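Progress report to the Wullenine fund, second period
Kirklow garment handling project, Renton workroom

Work in this period covered two items in the plan: power and cable management at floor level, and the laying-out step for long garments. The Toledo workroom was not in use and is not reported on.

Floor cabling. The June safety walk recorded loose cords on the carpet near the base rails as an open action. The agreed fix is to route all cords along the rails, shorten the excess, and keep one switched power strip per bench. Routing has started at bench 2. Coiled slack and crossing cables at the rail joint are still to be tied down. 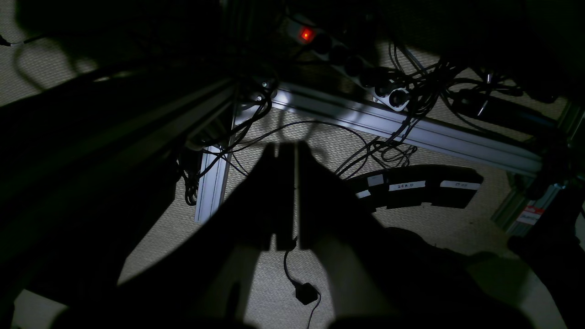 Cable clips and sleeves have been ordered against the small-parts line, at a cost of $207. The remaining work needs one day with the bench powered down - it will be scheduled between garment batches. No change to the electrical load is planned, and the existing strips will be kept. Each plug will be labeled at both ends before the cords are tied.

Garment layout. The written procedure now calls for long items to be placed lengthwise on the white tabletop, parallel to the far edge, with both ends held before any fold is made. Creases are to be worked out from the middle toward the ends. Pale fabrics remain the harder case, as seams and overlapping layers show little contrast against the table and shadows can be mistaken for edges. 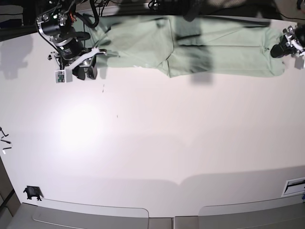 Kirklow project office, Renton

The current batch is 40 garments in soft, matte fabrics. Wavy lower edges are accepted at this stage if the item lies within the marked length. Gathering of the cloth at the held ends is logged separately, and a limit for it will be proposed in the next report.

Budget. Spending for the period was $2,587, including the cable parts. No transfer between budget lines is requested.

Next period: close the floor cabling action, finish the batch, and repeat the layout step with darker fabrics - the order for these has been placed.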